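Moving a town permit portal off PDF forms
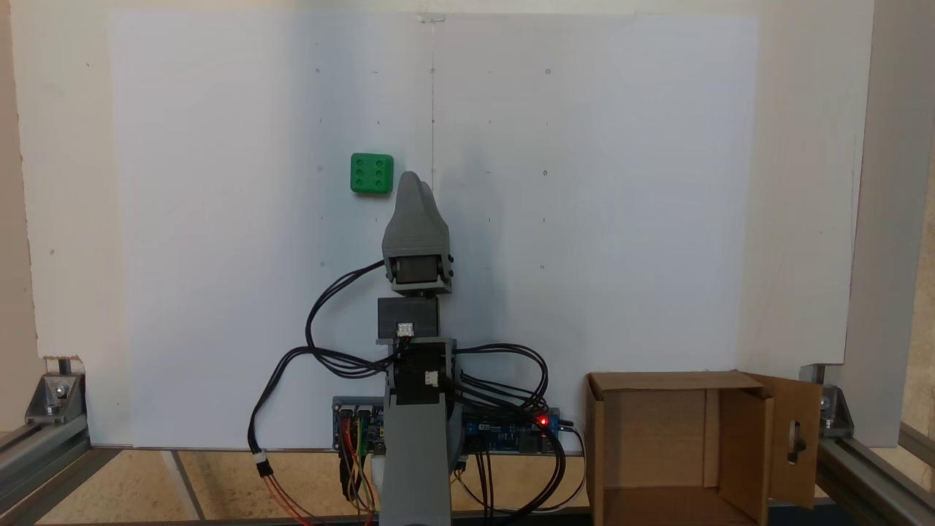
Landora put its building and event permits online six years ago. What went online was a page of PDF links. You downloaded the form, printed it, signed it, scanned it and emailed it to a shared inbox. The inbox had a size limit that rejected most site plans.

I spent the winter on the replacement and finished the last of the data work in January. These are my notes on the parts that took longer than planned, mostly so I can find them again.

Inventory first. The old site listed 1063 linked documents under the permits section. Many were duplicates with a different year in the file name. Some were older versions of a form that still ranked higher in search than the current one, so people filled those in and got them sent back. After sorting by form code and revision we had 300 distinct documents, and most of those were guidance sheets with no fields at all. Guidance sheets became plain web pages. The forms that were left went into the form builder.

The form builder is Drultik. The town already had a license through the county, so there was no selection process to write about. It does conditional sections well and file uploads adequately. Its handling of addresses is poor. It wants one text box, and the parcel database wants house number, street, suffix and unit in separate columns. I wrote a small lookup that queries the parcel table as the resident types and stores the parcel ID next to the typed text. If there is no match the form still goes through and gets flagged for a clerk. The first version blocked submission when there was no match, which shut out everyone on Hamula Road, because the parcel table had it as "Hamula Rd Ext" for its full length.

Signatures took the most meetings. The old forms asked for a wet signature on nearly everything. We went through the local code form by form and found that very few of them required one. The rest had a signature line because the template had a signature line. A typed name plus a confirmed email address is now accepted for those. The ones that do need notarizing still produce a PDF at the end, prefilled, with one page to print.

Session timeouts. The default was 800 seconds. That sounds long until you watch someone go look for a contractor's license number. Drafts are now saved on every section change, and the timeout only logs you out. Your answers stay. The draft link is emailed as soon as you enter an address, and it works on a different device.

Mobile. The old forms could not be used on a phone in any practical sense. In the new ones the remaining problem is the site plan upload. Phone photos of paper plans come in sideways about as often as not. The server reads the orientation tag and rotates the file, and if the tag is missing the clerk has a rotate button. That button was requested on the first day of testing.

Redirects. Every old PDF address now points to the matching page. I did this by hand from the inventory sheet. The Lauritsen building still had printed flyers on the counter with the old short links, so those were kept as well and will stay until the flyers run out.

Not done yet: payment of fees over the card limit, translated versions of the guidance pages, and status lookup without an account. Status lookup is next. The clerks say it accounts for most of their phone calls, and the data is already in the system. It needs a page and a rate limit.

Comments (4)

ducttape_gis: "Rd Ext" has bitten me too. Are you normalizing suffixes before the match or keeping an alias table?

Author: Alias table. Normalizing broke two streets that differ only by suffix.

permitgrump: Used it last month for a fence. Draft link worked fine going from my phone to the laptop. The fee page didn't say whether the total included the inspection.

Author: It does. I'll get the label changed.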